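3. How the books were kept, and what that did to the diaries

3.1 Spines, covers and the trouble with asking

I should admit that when I started on children's borrowing in Sekeo I didn't plan to write anything about furniture. I wanted to know which stories got read twice. My whole scheme was a diary for each household, a pencil on a string, and a column where a parent or an older child would put down the title every time a book came out. I had 522 households signed up by the end of the first round, which was far more than I'd hoped for, and I went home feeling rather pleased with myself.

Then the diaries came back, and the titles were a mess. Honeylyn Salazar, who did most of the visits in Teston, spotted it before I did. In some homes the same three or four books turned up on every page and the rest never got a mention. In others the entries wandered all over the collection. We had given every home the same set, so I'd expected the differences to come down to age, or to how many children there were, or to whether somebody read aloud at bedtime. All of those mattered a bit (see section 4), but Honeylyn's view was that we ought to look at where the books lived.

So on the second round we wrote that down as well. We ended up with a fairly rough sorting: books in a box or bag, books in a pile, books upright with only the spines showing, and books facing forwards. I'd have liked finer groups, but people move things. A family would tell us the books were always on the shelf under the window, and on the next visit they'd be under the bed with the spare blankets. We went with whatever we found on the day, and put a note in the margin if the family said it was unusual.

By a shelf I mean anything raised off the floor with a flat surface that books could stand or lie on. Planks on bricks went in, and so did the bottom of a television stand. Proper children's shelves did too, of the low sort with shaped sides (Figure 3), though we kept those apart in the tables because the height is so different from a grown-up bookcase.

Figure 3. Small yellow shelf unit with rounded, arched side panels.
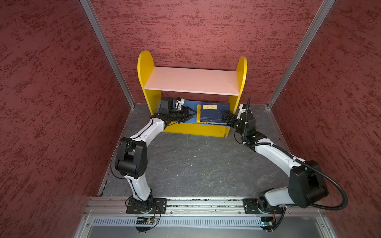

Height turned out to be the awkward one. My first instinct was to measure from the floor to the surface and leave it there, but a shelf at 1000 millimetres is well out of reach for a toddler and perfectly handy for a nine-year-old, and most of our homes had both. Wilfredo Bañez suggested asking the youngest reader to fetch a book, any book, and simply writing down whether they managed it without help. I was doubtful. It sounded more like a party game than a measure! But it was quick, the children liked it, and it agreed with the parents' own answers often enough that I stopped worrying. Where the two disagreed we kept the child's result.

There was one household on Dimaculangan Street where a girl of four climbed the arm of a sofa to get at a picture book about ducks, and her grandmother told us quite firmly that this was not allowed and never happened. We coded it as reached.

3.2 Putting things back

Everybody who writes about home reading talks about taking books out. Hardly any of the work I read before starting says a word about putting them away, and I think that's a gap, as a book that doesn't go back is either being read or being lost and the diary can't tell you which. We added a return column in December, halfway through, so the figures in Table 5 only cover the later diaries. There are 976 of those with both columns filled in well enough to use.

Parents had strong feelings about this part. Several wanted to explain their system to us, and some of the systems were lovely: big books at the bottom, library books on the left, anything with a torn cover lying flat on top until there was tape in the house. Others had no system and were cheerful about it. What I hadn't expected was how often the putting away was the child's favourite bit. A shelf with a lip along the front seemed to help the very small ones, who could lean a book in and let go without it sliding off, although I only have Honeylyn's visit notes for that and I wouldn't push it too far.

Thin paperbacks were the real nuisance. They flop, they slide behind the others, and their spines are too narrow to carry a title anyone can read from across a room. In the spine-out homes they dropped out of the diaries within weeks. In the forward-facing homes they held up nearly as well as the board books did. I had bought a lot of thin paperbacks for the sets because they were cheap, and I'd choose differently now.

Figure 4. Low bookshelf with a pale pink upper shelf and a blue lower shelf. 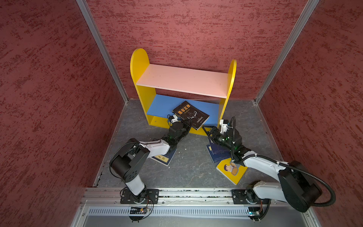 The obvious objection is that tidy homes may just be reading homes, and that I'm mistaking one for the other. I can't rule it out. What I can say is that we asked about tidiness in a roundabout way (shoes, mostly, and where the keys were kept) and the answers had next to nothing to do with how widely the children borrowed. A family could be hopeless about shoes and still have every cover facing out.

3.3 Entering the diaries

All the diaries were typed up by hand in Jumonex, which we chose for the simple reason that Wilfredo already knew how to use it. It copes well with messy titles. Children shorten them, parents translate them, and one boy wrote "the red one" for an entire month — we rang his mother, and even she wasn't certain. Entries like that were marked as unknown and left out of the title counts, but they stayed in the totals for the household, as something had clearly been read.

That left us with roughly 4000 usable entries across the two rounds. Wilfredo and I each typed a share and then swapped a batch to check one another's work. Nearly all our disagreements were about handwriting, and a few were about whether a comic belonged in the count. I said yes, he said no, and we settled it by giving comics a code of their own. The title list was closed in April 2019, and anything that reached us after that is kept with the paper diaries but isn't used in the tables that follow.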